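Usar Kitchen Chores — Pre-Run Safety Checklist, Fridge Task
Date: 1/6/21
Checked by: Palesa Ntuli

1. Speed limit set before door contact — OK
2. Stop command tested from both stations — OK
3. Right door open far enough for the elbow to pass — OK. Kibet wants more margin at the handle.
4. Contact force logged on every shelf — FAIL. Second shelf missing from the log.

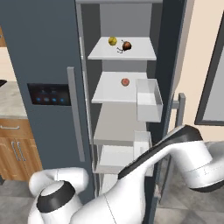
5. Round items on a shelf can be picked without rolling — FAIL. 171 drops in 700 runs. Most were on the top shelf.
6. Arm backs out before door closes — OK

Comments: Picking is still too unreliable for a real kitchen. A person clears a shelf in 40 seconds and does not drop the fruit. Door work is close. Lesego to fix item 4, then repeat item 5 — no hardware trial until both pass.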